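Workshop Notebook, Dovau Writing Workshop
Long-form fiction group
Entry of Aug 18, 2019

Subject: dialogue in the Birken manuscript, second reading

The group met for the full session and worked from the revised chapters of the Birken manuscript. The June reading had dealt with structure and left the dialogue for a later meeting. This entry records what was examined, what was tried, and what remains open. Members who were absent should read it together with the marked copy in the shared folder.

Material

The revised text runs to 534 manuscript pages. The session was limited to chapter 16, in which the two sisters meet at the Bălan house after the funeral, and to the short telephone scene that comes before it. The sisters' conversation contains 111 lines of speech in the present draft. It is the longest unbroken exchange in the book and the one on which readers' notes have disagreed most.

First observations

On reading aloud, the group found that the two voices could not be told apart once the speech tags were removed. Both sisters speak in complete sentences. Both answer the question that was asked. The older sister is described throughout the book as guarded, yet in this chapter she gives a full account of the sale of the house as soon as it is raised.

It was also noted that much of the exchange tells the reader what chapter 9 has already shown. The passage on the father's debts is the clearest case. Two members wished to keep it on the ground that a reader may have forgotten the details by this point. The view of the majority was that a single concrete mention (the unpaid bill from the Denduro ferry) would be enough to bring the matter back.

Exercise one: removal of tags

Each member received the scene without tags or gestures and was asked to assign every line to a speaker. Results were poor in the middle section and good in the last page, where the younger sister begins to interrupt. The interruptions should therefore be moved earlier. A pattern of speech that appears only on the last page reads as a change of mood, and the author has confirmed that no such change is intended.

Exercise two: the withheld answer

Members rewrote the opening of the scene under one restriction: the older sister may not answer any direct question. She may speak of something else, ask a question of her own, or attend to a task. The best of the rewrites had her count the spoons in the kitchen drawer while the sale was being discussed. The author has taken a copy and will decide whether the spoons stay.

One caution was entered. Several rewrites became so indirect that the fact of the sale was lost altogether. A reader coming to the chapter must still learn that the house has been sold and that the younger sister was not asked.

Exercise three: gesture and business

The draft relies heavily on looking. The sisters look at each other, look away, look down at their hands, and look toward the window. The group struck every such line and restored only those whose absence caused confusion. Very few were restored. Where a pause is needed, the room itself should supply it, and the stove and the wet coats in the hall have been set up well enough to be used.

Dialect

The question of the aunt's regional speech was raised again. The present spelling of her lines is uneven between the telephone scene and the chapter proper. The group recommends standard spelling throughout, with the region carried by word order and by the two or three local words already explained in the opening chapters. No vote was taken.

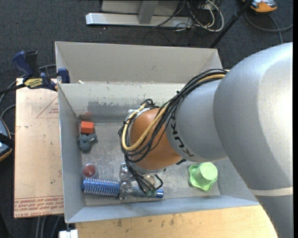 Points still open

Whether the telephone scene should be kept. It contains one line of importance, which could be given to the aunt in person.

Whether the closing line of the chapter belongs to the younger sister or to no one. The author prefers speech. The marked copy shows the version that ends on the door.

Length of the exchange after cutting. No target was set, and the author asked that none be set before the new draft has been read aloud.

Work for the next session

The author will bring a revised chapter 16 and the first pages of the chapter that follows it. Members are asked to bring one page of dialogue from their own work with all tags removed, in enough copies for the table. Written notes on the Birken chapter should be placed in the shared folder before the session and should refer to the page numbers of the revised text, as the June numbering is no longer valid.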